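Is the furniture protection plan on a table ever worth paying for? 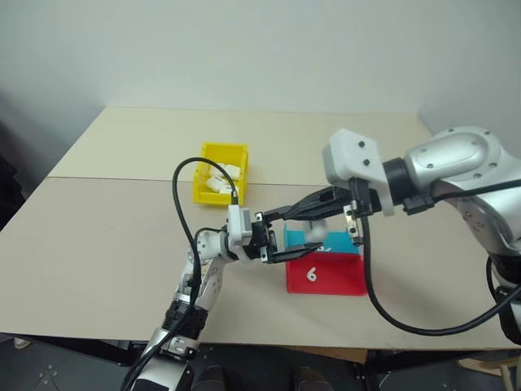 The table, with the seam between the two panels and the yellow bin at the back.

Posted by Yung-ching Chiang, May 31, 2020

I bought this table from Altasance and now they keep emailing me to add their Groline protection plan. It's $43 for 3 years and I have until the end of July to decide. The email says "complete peace of mind" and that the plan has 3,636 five-star reviews, which I can only find on their own website. It covers "accidental stains and structural failure" but not "gradual wear" or "gaps at joints." My main worry is spilled coffee getting down into the seam and swelling the edges. Would that count as a stain, a gap or wear? I asked their chat and got a link to the same page I was asking about. Has anyone here made a claim and been paid?

Mwanaisha Mfinanga

I had one of these plans on a dining set, different store but it read almost word for word like yours. My claim was for a water ring. They wanted the original receipt, photos, the date and time of the spill, and I had to report it within a few days. I missed the deadline because I was away. I was offered a cleaning kit, which was a bottle of spray and a cloth.

Get the full terms before you pay anything. I don't mean the page with the check marks, I mean the long document. Look for who decides whether something is an "accident," and whether they repair, replace or just give store credit. Look for what happens if the store stops carrying your table too. If they won't send it until after you buy, I'd take that as your answer.

Also check what you already have. Some credit cards and renters policies cover a bit of this, though I wouldn't assume it without reading those too.

Po-yen Kao

Skip it. Put the $43 in a jar. Use a coaster.

Hok-lam Man

I'll disagree a little with Po-yen. I got a whole new chair leg out of a plan once, in Brirton, and it took one phone call. But that was a clean break. Liquid in a seam is the kind of thing they argue over for weeks, and with "gaps at joints" written in there I would expect a no.

If coffee is the real worry, a desk mat laid across the seam does more than the plan would. I would not run caulk or glue into it unless you're sure the panels aren't meant to come apart, and doing that could give them a reason to turn down a claim anyway. Wipe spills right away and don't let a wet cloth sit there.

Yung-ching Chiang

Thanks. I asked for the long document and they said it comes "with your confirmation." Getting a mat.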